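4. Setting up the crack monitor on a damaged wall

Read section 3 first. The sales sheet says the Doster gauge "tells you when a building is safe". It does no such thing. It tells you whether a crack has moved, and only if you fit it properly.

CAUTION: Do not enter a building that has been cordoned off after a partial collapse. A gauge reading is no substitute for an engineer's word.

1. Brush loose plaster from both sides of the crack. Paint is not a sound base, whatever the tube of glue claims.
2. Hold the gauge across the crack, at right angles to it, with the cross hairs on zero.
3. Glue both plates and leave for 60 minutes. The box says less. We don't believe the box.
4. Cut the four clear pegs — cut them, don't snap them.
5. Write the wall, floor and start date on the record card.

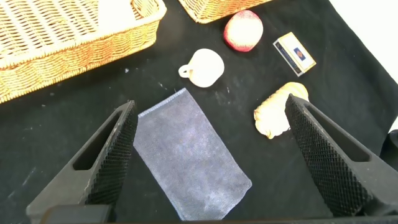 Armindo Bastos would add a step here: mark the ends of the crack in pencil as well, as a crack can grow longer without getting any wider, and the gauge will miss it.

6. Take the first reading the next morning, then one a day at the same hour.
7. If you use the Surix logger, enter 3275 as the start code and check that the display shows 230 before closing the lid. Any other figure means a bad contact.

Note: The logger's alarm is set at the factory for new concrete. In old brick it goes off with the weather. Horácio Correia had 23 alarms in June from one stairwell, and the hand readings showed no movement at all. Keep the card going even if you trust the logger.

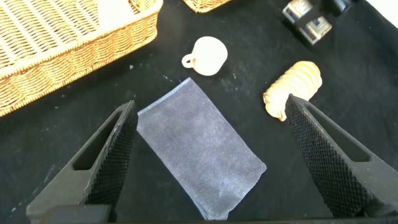
Can the gauge be moved to another crack once the first has settled?
Use a new one. The plates bend when they are prised off, and a bent plate will give you a reading that looks fine and means nothing.

8. If two readings in a row show movement, clear the rooms on both sides of the wall and ring the engineer. Don't wait for a third.

Sheet revised 2021-07-24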